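Break-ins on our side of Darnham

I wasn't going to write about this, but three people have asked me for the details this week and it's easier to put it all in one place.

Our car was broken into in August. It was parked on the street outside the house, on the hill side of Lasthorpe Road, where most of us park because the driveways on that side are too steep to be much use. Somebody put the rear passenger window in at night and took a gym bag, a phone charger and the change from the tray between the seats. The gym bag had a pair of old sneakers in it and a towel. I would guess the whole haul was worth less than 44 dollars. The window cost 400 to replace, and our deductible is higher than that, so we paid for it.

I found it at 6:40 in the morning on my way to work. There was glass all over the back seat and down into the seat belt buckles, and I was still picking pieces out weeks later. Two other cars on the block had been hit the same way. One was the Erdem bakery van, which had nothing in it but bread trays. The other belonged to a nurse who was asleep after a night shift and didn't find out until the afternoon.

I called the non-emergency number and was told to file online, so I did. The form takes a while. It asks for the serial number of everything taken, and it won't let you leave the box blank, so I typed "none" for the sneakers. You get a case number by email. Mine came the next morning and I sent it to the insurance company, who didn't need it in the end.

An officer called back on Tuesday, which I hadn't expected. She was polite and direct. She said there had been a run of these between the river and the rail line, almost all of them between 2 and 4 a.m., and that they were looking for a dark hatchback with one headlight out. She asked if we had a camera. We don't. She asked if the neighbors did, and I gave her the two addresses I knew of.

One of those was Ayten Bilgin's, across the street and down two. Ayten has had a camera over her garage for years and it picks up a good piece of the road. She went through the whole night and found a car going up the hill slowly with its lights off at 2:51, then coming back down nine minutes later. You can't read the plate. You can see a person get out on the passenger side, and that's all. She sent the clip in through the link the officer gave her and got an automatic reply.

That was the last we heard for a while. Then last week there was an arrest over in Tumau, two men in a parking garage with a spring punch and a back seat full of other people's bags. The police statement said they were being charged with break-ins in several neighborhoods, ours included. I don't know if our car is one of the counts. I called to ask and was told the case was with the prosecutor and I would get a letter if I was listed as a victim. No letter so far.

They also said recovered property could be viewed by appointment. I thought about going down for the gym bag and decided I didn't want it back.

There was a neighborhood meeting about all this at the library. I went and stayed for most of it. The figure given out was 1363 thefts from vehicles across the city so far this year, which sounded like a lot to me, although a man behind me said it was lower than last year and nobody at the front corrected him. Most of the hour went to street lighting. The light outside number 100 has been out since spring and several people had reported it. It was still out when I walked home.

As for what we've changed, it isn't much. We take everything out of the car at night, including the charger cord. I leave the tray between the seats open so anyone looking in can see there's nothing in it. I've been told to leave the doors unlocked so they don't break the glass – I'm not doing that, but I know people who do.

The insurance agent suggested I keep the receipt for the window in case there's restitution later on. It's in the kitchen drawer with the case number written on the back. If a letter comes I'll add a note at the bottom of this post.

Anyone on the hill side who had a window broken in August and hasn't filed a report can still do it. The officer told me there's no cutoff for the online form, and she did want to know about the small ones, even where nothing was taken. Choose "theft from vehicle" in the first menu. If you choose "vandalism" it goes to a different desk.

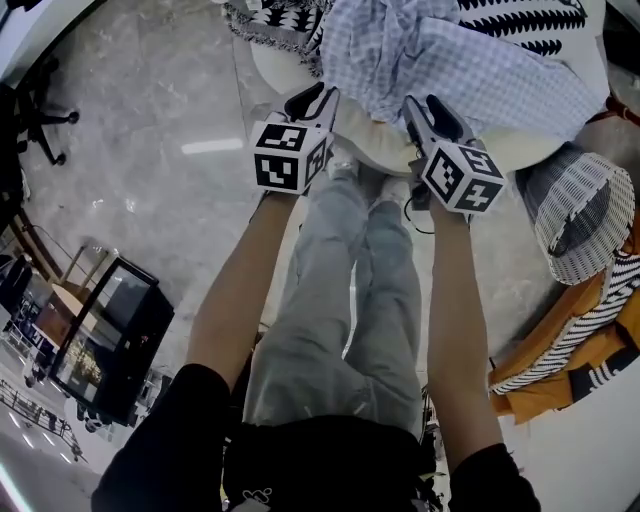
Blue checkered cloth on the white ottoman.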